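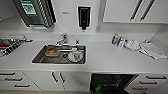
Notes on the second-floor sink

3rd October

I have been washing my lunch dishes at the same sink in the Londell building for long enough to have opinions about it, and over the past few weeks I have been paying attention to where the time goes. The result is a set of notes on one sink, one drying rack and the wall behind them. Most of it will transfer to any shared kitchen with a single basin. Some of it won't.

Layout first. The counter is long and white, and the sink is set a little left of center. It is a rectangular stainless basin with a round drain in the floor and a curved chrome faucet at the back. The drying rack is on the left. The paper towel dispenser is also on the left, up on the wall. The soap dispenser is on the wall slightly right of the faucet, and the upper cabinets are on the right. The outlet is low on the wall column to the right of the soap, where it is far enough from the spout for my taste.

So the clean side is the left and the storage side is the right. A dish goes from the basin to the rack, and later from the rack back across the sink to a cabinet. That crossing is the main flaw in the arrangement. Anything that hasn't drained fully drips into the basin on the way over, which is harmless, or onto the counter to the right of it, which leaves water spots. In my old place at Barneneck the rack sat between the sink and the cabinets and the problem did not exist. The rack there also blocked the only outlet, so it was not a better kitchen overall.

I tried moving the rack to the right for a week. It did shorten the trip to the cabinets. It also took up the section of counter that people use to set down a lunch before opening it, and by the second morning it had been pushed back against the wall column, where it sat slightly crooked. I returned it to the left at the end of the week. The left side has the advantage that no one wants that stretch of counter for anything else.

The basin

A single basin has to do two jobs, holding and washing, and it can't do both well at the same time. The usual failure is that a cup and a bowl get left in it, the next person rinses around them, and the rinse water ends up in the cup. Food residue in a bowl softens if the bowl is full of water and sets if it isn't. Halfway is the worst case, because a band forms at the waterline that needs separate attention.

What works for me:

Keep the drain clear. Anything waiting goes against the back wall or in a corner. A bowl parked over the drain turns the basin into a very slow bathtub.

Bowls stand upright and get filled to the rim if they have anything starchy in them. Cups go on their side or upside down. A cup standing upright under a faucet collects whatever splashes off the next plate.

Lids and small pieces stay next to the thing they belong to. I have gone looking for a lid more often than for any other item in that kitchen, and usually it had been washed separately and put into the rack at the far end.

Scrape before rinsing. There is a strainer in my kit for this (see below), but the paper towel does most of the work. One sheet, one wipe, into the trash. It removes more than thirty seconds of running water does.

Water

I measured the hot side with a probe thermometer and got 106 degrees Fahrenheit once it had settled. That is comfortable on the hands and adequate for ordinary grease with detergent. It will not shift cold butter or cheese quickly. For those I let the bowl stand full for the length of a phone call and come back.

It takes a while for the hot water to arrive, and the length of the wait depends on who used the tap before me. I use the cold start for the first rinse. Cold is preferable for egg, milk and oatmeal in any case. By the time the cups are rinsed the water is warm and the actual washing can begin. This sequence costs nothing and I am slightly annoyed that I did it the other way around for so long.

Splash is governed by flow and by what you hold under the spout. The spout points forward and down, and the stream lands well inside the basin. A spoon held face up will send water over the front edge at any setting past half. Face down it doesn't. The inside curve of a bowl behaves like the spoon, only on a larger scale. I tilt the bowl so that the water runs out toward the back wall.

Soap

The wall dispenser is a black unit in a white surround with the nozzle at the bottom. Its height and position mean that you reach across slightly to the right to use it, and a sponge held under it will drip on the counter on the way back unless the sponge is turned up. What comes out of it is hand soap. It lathers, it smells of something, and it is poor on oil. People use it on dishes anyway, me included on the days when the bottle of dish soap has wandered off.

The dish soap I buy is the unscented one from Mateos. I cut it with water in a small squeeze bottle, 3 parts water to one of soap. Full strength is wasted on cups. The diluted version rinses faster, and rinsing is where most of my water was going. For an oily pan I use it straight, applied to the sponge while the pan is still dry.

One note on sponges: a sponge lying flat on the counter does not dry. Standing on its long edge in the rack, it does, given an afternoon.

The rack

The rack has black slats and metal framing. It drains well when it is loaded with some thought and badly when it isn't. Order of loading matters more than I expected. Tall items go in first, at the end farthest from the sink, then bowls, then cups, then cutlery. If cups go in first, the bowls get stacked over them and the cups hold a ring of water under the rim until the next morning.

Bowls should lean. A bowl placed flat and upside down on slats traps moist air and dries from the outside only. Leaning at an angle, with the rim resting on one slat and the foot against the next, it is dry in a little over an hour. I did not run a proper trial on this. I put 2 of the same bowl in at lunch, one flat and one leaning, and looked at them when I went for coffee. The leaning one was dry. The flat one left a wet circle on my sleeve.

Long handles are the other issue. They stick out past the end of the rack, and if they point toward the sink they get caught by an elbow. Pointing them away from the sink fixes this. It also makes them harder to grab, a trade I accept.

The slats need a wash of their own. Limescale shows up as a gray film on black, and under it there is often something slippery. Once every couple of weeks I take the rack apart over the basin and go over it with a brush and white vinegar, leave it for ten minutes, rinse, and put it back. The counter underneath gets wiped at the same time. That patch of counter is the dirtiest surface in the kitchen by some distance, and it is easy to miss when the rack never moves.

Towels

I have gone back and forth on drying by hand. Paper towels are within reach and it is tempting to dry each item and put it straight into the cabinet, avoiding the crossing problem entirely. It uses a sheet per item, sometimes 2 for a deep cup. Air drying uses none. My current rule is that I dry by hand only if the rack is full. A cloth towel would be the sensible middle option, but there is no hook for it, and a damp cloth left on the counter goes sour by the end of the week. I may put an adhesive hook on the side of a cabinet. Whether it will hold in the steam from the kettle is an open point.

My kit

All of it fits in a lunch box in my desk drawer:

squeeze bottle with the diluted Mateos
short-handled brush, stiff bristles, for oatmeal and for the rack
drain strainer from Zandmont, the shallow mesh kind
one cellulose sponge, cut in half
small bottle of white vinegar

The Zandmont strainer deserves a comment. It is slightly larger than the drain opening and sits on top instead of dropping in, so it shifts when a bowl bumps it. I bent the rim down by a couple of millimeters with pliers and it now stays put. The mesh clogs with rice. It clears with a tap against the inside of the trash can.

Timing

A bowl, a cup, a fork and a container with a lid took me a bit under five minutes when I started keeping track. With the cold start, the scraping and the diluted soap it is closer to three. The remaining time is mostly the container lid, which has a groove for the seal, and the groove holds oil. I take the seal out with the handle of the fork. If anyone makes a container in this size with a plain lid I would like to hear of it.

In November I plan to try a shallow tray under the rack, tilted toward the basin, to see if the counter stays dry without the wiping. The gap under the frame is tight and I haven't measured it yet.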